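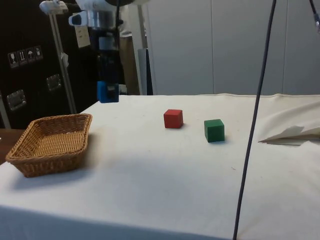 The Perton Demonstration Set is a collection of robot manipulation episodes recorded under remote control at the Illon laboratory. It is intended for the training and evaluation of policies that learn from human demonstration. In every episode a person operates a single arm through a hand controller while the arm's joint states and the view of a fixed workspace camera are recorded together. The objects are deliberately few: a red, a green and a blue cube, and a shallow wicker basket with a slightly flared rim. Objects are held between the gripper's fingers, and a finger may cover part of a cube's face while it is held, as with the blue one. Users who rely on color segmentation should plan for this.

Contents

The current release holds 1,474 episodes. Each is stored in its own folder with a video file, a table of joint positions and gripper commands, and a short text file giving the instruction read to the operator. Time stamps in the table are aligned to the video. Episodes that the operator abandoned are kept and marked "incomplete" in the index.

Tasks

Instructions fall into two families. In the first, the operator is asked to move one named cube to the basket. In the second, the operator is asked to move a named cube to a new position relative to another, for example "put the blue cube in front of the red cube." No instruction names more than two cubes. The wording was written in advance and was not changed during a session.

Collection procedure

Operators completed 20 practice episodes before any of their work was admitted to the set. Sessions were limited to one hour. Between episodes the cubes were returned to the table by hand, without a template, so that starting positions would vary. The basket was kept toward the left of the table throughout. Operators were told to work at a comfortable pace and to correct a poor grasp in the ordinary way – by opening the gripper and trying again – and these corrections have been left in the recordings.

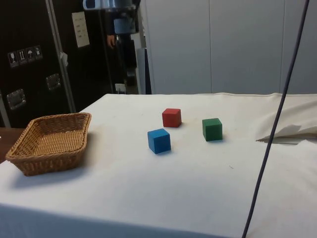 Kirsty Birkett wrote during review of the draft card that hand-placed starts are seldom as varied as people believe, and that most of us will set three blocks down close together near the middle of a table if left to ourselves. She asked that users be warned against reading success on this set as evidence of performance at the edges of the workspace. The maintainers accept the point. A map of starting positions is now supplied with the index, and a later release will include placements drawn by a random procedure.

Known limitations

The cloth on the table carries light marks and creases, and no attempt was made to remove them from the video. Cables cross the view in part of the set. People may be partly visible in the background; all staff present agreed in writing to the release of the recordings. Lighting was not controlled beyond the normal room lights.

Splits and use

The training and test portions are divided by operator, so that no operator appears in both. Results should be reported on the test portion as supplied. The set may be used for research and teaching. Redistribution of altered copies requires written permission from Ashworth, which holds the rights to the recordings.

Version notes

Version 3 corrects a time offset in the gripper commands and replaces the August index. Readers for earlier versions of the Purkico format will not open the new tables.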